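引き出しの中の輪ゴムについて、および台所まわりの細かい話

輪ゴムは減らない。買った覚えもないのに減らない。わが家の輪ゴムは弁当屋と八百屋と花屋から支給されていて、使う速度より入ってくる速度のほうが速いので、放っておくと引き出しの一角が茶色いそうめんのようになります。そして夏を二回越したあたりで溶けて、隣の栓抜きと一体化します。

対策は簡単で、小さなびんをひとつ決めて、そこに入らない分は捨てる。それだけです。「いつか使うかも」の声が聞こえてきたら、過去一年で輪ゴムが足りなくて困った日を思い出してみてください。わたしは一日も思い出せませんでした。

溶けてくっついた輪ゴムの取り方。冷凍庫に一晩入れて、固くなったところを竹串かへらでこそげます。栓抜きならこれで十分。引き出しの底板に貼りついた場合は引き出しごと冷凍庫に入れるわけにもいかないので、保冷剤を当てて固め、残りは食用油を少しつけた布でくるくる拭きます。そのあと薄めた台所用洗剤で油を取り、しっかり乾かすこと。乾かさずに箸を戻すと、今度は箸にカビの話を書かなくてはならなくなります。

コップのくもりと茶渋

読者のトマス・バプティスタさんから「ガラスのコップが全体に白い。洗っても白い。もう白いコップということにしていいか」というお便りをいただきました。いいと思いますが、いちおう順番に試しましょう。

白いもやの正体はたいてい水道水のミネラル分です。水二カップにクエン酸小さじ一を溶かし、一時間ほど浸けてから、やわらかいスポンジで洗う。お酢でも代用できますが、台所がしばらく寿司屋の匂いになるので、窓を開けられる日に。これで落ちない白さは、食洗機と硬いスポンジでついた細かい傷の可能性が高く、傷は浸けても落ちません。そのときは堂々と白いコップを名乗ってください。

クエン酸やお酢を使うときは、塩素系の漂白剤と絶対に一緒にしないこと。同じ日に同じ流しで続けて使うのもやめておきます。ふざけて書いているページですが、ここだけは真顔です。

湯のみの茶渋は、酸素系漂白剤をお湯に溶かして三十分。わたしは長らく重曹でこする派でしたが、腕が疲れるうえに、金の縁どりがある湯のみの縁どりを見事に消しました。義母の湯のみでした。義母は今も気づいていないことになっています。

プラスチックのコップは、ガラスと同じつもりで扱うと機嫌を損ねます。熱湯をかけると歪むものがあるので底の表示で耐熱温度を確かめ、研磨剤入りのスポンジは使わない。トマトソースやにんじんジュースの色がうっすら移ったときは、少量の食用油をなじませてから洗剤で洗い、それでも残ったら晴れた日に窓辺に半日置いておくと薄くなることがあります。ならないこともあります。日光にも都合があるのでしょう。

重ねたコップが抜けない

重ねて収納した二つのコップが、二度と離れないと誓い合っていることがあります。ガラスの場合は力で引き裂こうとせず、上のコップに冷たい水を入れ、下のコップをぬるま湯に浸けます。上が縮み、下がわずかに広がって、すっと抜けます。熱湯は割れるのでだめ。ぬるま湯です。気の短い人ほど湯の温度を上げたがるもので、わたしはそれで一組失いました。 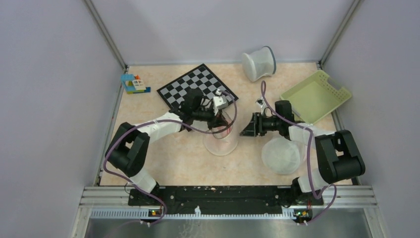

抜けたあとは、もう重ねないのがいちばんです。どうしても場所がないなら、間にキッチンペーパーを小さく折って一枚はさむ。見た目は少々貧乏くさくなりますが、戸棚の中を見に来る客はそういません。来る客がいたら、その人を家に上げる頻度のほうを見直しましょう。

調理台の上を広く使う

狭い台所の相談でいちばん多いのが「まな板を置くと何も置けない」というものです。お気持ちはよくわかります。わが家の調理台は、まな板を置くと、残りは卵一個分の幅です。その卵は転がって落ちます。

まず、立てられるものは全部立てること。バット、鍋のふた、お盆。本立てで十分で、専用品を買う必要はありません。と言いながら、わたしはHeditowのふた立てを買いました。鍋のふたが四枚きれいに立ちます。うちの鍋は五つです。五枚目は今も冷蔵庫の上で暮らしています。

次に、壁。タイルや平らな化粧板なら吸着フックが使えますが、貼る前にアルコールで油を拭き取り、完全に乾かしてから押しつけ、物をかけるのは翌日まで待つこと。待てない人のフックは夜中に落ちます。夜中に台所でおたまが落ちる音は、心臓に大変よくないです。砂壁やでこぼこした壁紙には、何をしても吸いつきません。貸家の方はねじ穴の前に大家さんに確認を。

三つ目。コンロの上に渡す板は、便利ですが火を使っていないときだけの道具です。わたしはProrolwoodの板を渡していて、気に入っています。気に入りすぎて出しっぱなしにした結果、コンロを使うのが面倒になり、夕食が冷ややっこの週がありました。家族の評判は、控えめに言って豆腐でした。

濡れた布巾を台の上にくしゃっと置く癖のある方、それがいちばん場所を取っています。かけましょう。

布巾の匂い

その布巾です。洗っているのに匂うのは、洗い残しと乾きの遅さの合わせ技です。一日の終わりに洗剤で洗い、よくすすいでから鍋で五分煮る。それだけで翌朝の布巾が他人のようにさわやかになります。煮るのに使う鍋は、できれば味噌汁の鍋と別に。同じ鍋を使っても実害はないのかもしれませんが、家族に見られると信用が減ります。

電子レンジで加熱する方法もよく見ますが、濡らし方が足りないと焦げますし、金属の糸が入ったものは火花が出ます。わたしは一度、台所を焼き海苔の匂いにしてから鍋に戻りました。

乾かすときは広げて干す。二つ折りでかけるなら、前と後ろをずらしてかけると間に風が通ります。地味な工夫ですが、梅雨どきから七月にかけては差が出ます。

包丁とまな板

包丁が切れなくなる原因の半分は、まな板の上の食材を刃で寄せ集める動作です。刃を横に滑らせるたびに、刃先がまな板に削られています。背のほうで寄せてください。料理番組の人が格好よく刃で寄せているのは、研いでくれる人が裏にいるからだと思うことにしています。

砥石は中砥がひとつあれば家庭では足ります。番手でいえば1000。もう一段なめらかにしたい方は2000を足してもいいのですが、トマトが切れればそれでいいという方は足さなくてよろしい。使う前に水に浸けるタイプかどうかは、砥石の説明書を見ること。浸けてはいけない砥石もあります。説明書をなくした場合のことは、わたしもなくしたので、店に聞きました。

木のまな板は、使う前に両面を水で濡らす。これで肉や魚の匂いがしみにくくなります。洗ったあとは木目を縦にして立て、底を少し浮かせて乾かします。割り箸を二本敷けばいい。

その木のまな板が反ったら、ふくらんだほうの面が湿っているのだと考えて、へこんだ面を軽く濡らし、ふくらんだ面を上にして平らなところに置いて一晩。戻るときと戻らないときがあり、うちのはくぼみが浅い皿のようになったので、パンくずがこぼれないという利点を見つけて朝食用に回しました。

開かないびんのふた

ジャムのふたが開かない。まずは輪ゴムです。冒頭で捨てた輪ゴムが惜しくなった方もいるでしょうが、びんに一杯分残してあるはずです。ふたの側面に幅の広いものを巻いて回します。ゴム手袋でも同じこと。

それでだめなら、ふただけを四十度くらいのお湯に一分つける。冷蔵庫から出したばかりの冷たいびんにいきなり熱湯は禁物。さらにだめなら、スプーンの先をふたの縁に入れて、ほんの少し空気を入れます。ぷすっと音がしたら勝ちです。

以前この欄で「びんの底を手のひらでたたく」方法を紹介したところ、イツェル・クアウトレさんから「たたいたら手が痛くなり、びんは無事でした」とのご報告がありました。申し訳ありません。びんが無事で何よりです。

ラベルのはがし方

空いたびんを使いたいが、ラベルがはがれない。ぬるま湯に浸けてはがれるものは素直な性格のラベルです。Farnarierのびんは、わが家では十分でつるりとはがれます。Godinhoのほうは頑固で、紙だけ取れて糊が全面に残りました。こういうときは食用油を塗ってラップで覆い、一時間放っておいてから古いカードの角でこそげる。最後に洗剤で洗います。

きれいになったびんは、輪ゴム入れにどうぞ。ただし、ひとつだけです。二つ目を許すと、びんも輪ゴムと同じ増え方をします。うちの流しの下に今いくつあるかは、数えないことにしています。

流しの排水口

最後に、みんなが見て見ぬふりをしている場所のことを少し。ごみ受けは毎晩空にして、食器を洗ったついでに古歯ブラシでひとこすり。週に一度は重曹をふりかけ、お湯を流しておきます。お湯は六十度まで。熱湯は配管を傷めることがあるので、パスタのゆで汁を流すときも水を一緒に出してください。

アルミホイルを丸めて入れておくとぬめらない、という説もあります。やってみましたが、ぬめったアルミホイルの玉ができました。効くご家庭もあるのでしょう。うちでは古歯ブラシが今夜も出勤します。

次回は冷蔵庫の野菜室の底にたまる、玉ねぎの皮について書きます。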